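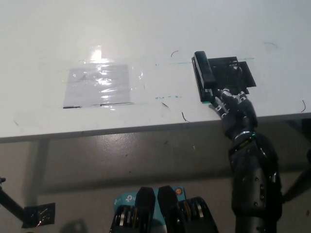 白い天板と、透明テープで留めた白い紙

叢書ワクダリ 第9巻
記号と版面 視覚詩・挿絵・組版をめぐる論集
Drondirport刊

商品説明
視覚詩と挿絵本を中心に、文字の配置が読みにどう関わるかを論じた論文集の日本語版です。原書はDovthorpeで開かれた連続研究会の報告をもとに編まれました。日本語版では全編を新たに訳し、原書で省かれていた図版一覧を巻末に補っています。

前半は詩の行分け、余白、書体の選択を扱います。活版印刷の時代の詩集を対象に、初版と再版で版面が変わったときに解釈の幅がどう動いたかを、版ごとの比較によってたどります。後半は挿絵と本文の関係が主題です。絵が本文の出来事に先行する頁、本文と食い違う頁を取り上げ、読者がどの順で情報を受け取るかを検討しています。終章は翻訳書の組版に関する論考で、横書きの詩を縦書きに移す際の問題に多くの紙幅を割いています。

専門用語には初出時に原語を添えました。文体論や図像学の予備知識がない方は、序章の用語解説から読み始めてください。各章は独立しており、関心のある章だけを読むこともできます。

仕様
判型 A5判、上製、カバー装
頁数 359頁
本文 縦書き一段組、注は各章末
付録 図版一覧、参考文献、人名索引、事項索引
索引項目数 約1058
本文用紙 クリーム系書籍用紙
図版 モノクロ(口絵のみカラー)
商品番号 WK-587

収録内容
序章 版面を読むということ
第一部 行と余白
第二部 書体の声
第三部 挿絵の時間
第四部 頁をまたぐ図像
終章 訳された版面

関連商品
Shehu文庫『韻律と図形』
叢書ワクダリ 第8巻『朗読の記号論』(在庫僅少)

ご注文について
個人のお客様は、このページの注文欄または全国の書店からお求めいただけます。書店でのご注文の際は、商品番号ではなく書名と巻数をお伝えください。大学図書館、研究室からの公費購入も承ります。見積書、納品書、請求書の宛名と日付の指定は、注文時の備考欄にご記入ください。

発送は通常、ご注文確認の翌営業日です。午後3時以降のご注文は翌営業日の受付となります。2月は棚卸しのため、発送に数日余分にかかることがあります。

乱丁、落丁はお取り替えします。カバーの軽微なすれは交換の対象外です。電子版の販売予定はありません。授業で一部を複写して使用される場合は、章題と該当頁を明記のうえ、Drondirport版権係までお問い合わせください。

正誤表
第二部の注12に参照頁の誤りがあります。初刷をお持ちの方には訂正紙をお送りしますので、注文欄の「その他」からお申し込みください。第二刷では訂正済みです。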